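From: Wael Mahrous
To: surgrobotics-bench list
Subject: Re: Notes from the Movatent open day at Clemstead?

Mercedes Condori wrote:
> I had to leave the Clemstead open day after the morning talks and missed
> the suturing demonstration. Could someone who stayed post notes? I'm mostly
> interested in three things:
>
> 1. Was the running demo on the Ostum arms or the older Goodwin set?
> 2. What latency did they claim, and where was it measured?
> 3. Did they say anything about thread tension? The handout skips it.
>
> We have to decide in February whether to send two people for the bench
> course, so detail is welcome.
>
> Mercedes

Mercedes, all,

I stayed until they shut the lab, so here is what I have. Figures are theirs unless I say otherwise.

Arms. The suturing session ran on the Ostum arms. The Goodwin set was in the next bay with its covers off, and you could back-drive the joints by hand if you asked. Cable routing on the Goodwin wrists has changed from the version most of us have: the idler now sits behind the roll joint, and a cable swap no longer means pulling the whole shaft. The technician gave 90 minutes for a swap plus re-homing. We need most of a morning for ours.

Latency. They quoted 130 ms from hand controller motion to displayed motion. I asked where the clock starts. It starts at the controller encoder and stops at a photodiode taped to the console screen, so the display is included. That is a fairer number than the one in the handout, which stops at the motor command. They ran a short block with extra delay switched in, and the operator slowed down visibly on the needle transfers but not on the pulls. No error data from that block was shown.

Tension. There is no force sensing at the tip. What they have is an estimate from motor current, with a friction model fitted per instrument. The fit is redone each time an instrument is mounted and takes 2 minutes. I asked how far it drifts over a session and was told they are still collecting that. The estimate is drawn as a bar on the console. It lags on direction reversals, as you would expect from cable friction, and the operator said she watches the thread and ignores the bar for anything fine.

Handling. The part I found most useful was the discussion of grip on the thread. The jaws have a shallow crosscut, and the edges are broken with a small radius because the earlier sharp-edged version nicked fine suture. They now do all looping with the jaws fully closed on the strand, and they set the closing force in software per thread size. Default is too high for the finest sizes in my opinion. I tried it on the foam pad at the visitor station and flattened the thread on the first grip.

Instrument life. They retire an instrument after 3,000 grip cycles or when the friction fit goes out of range, whichever is first. The cycle count is stored in the instrument itself. You can read it from the console menu without a service login, a change I have been asking for on ours.

Console. Clutching is on the left pedal only. Motion scaling is set per arm, and it can be changed in mid-task, but the arm has to be clutched out first. There is a log export to plain text. Timestamps are in controller time, not wall time, so plan on recording a sync mark if you want to line it up with video.

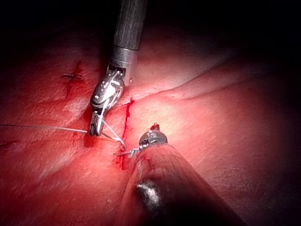 Can the two arms be run at different motion scaling during a stitch?
Each arm keeps its own setting, so a coarse left and a fine right is allowed. The console shows both values at the top of the screen.

The course itself is bench work only, with half the time on mounting and calibration and half on the console. They take small groups, and the next one starts on a Tuesday. If your two already know cable-driven wrists, I would ask whether they can skip the first morning. I would also ask for the friction fit procedure in writing before you commit. It was promised at the open day and I have not seen it yet.

I have my handwritten notes on the Goodwin wrist routing as well, with a sketch of the idler position. Write to me off list if you want a scan.

Wael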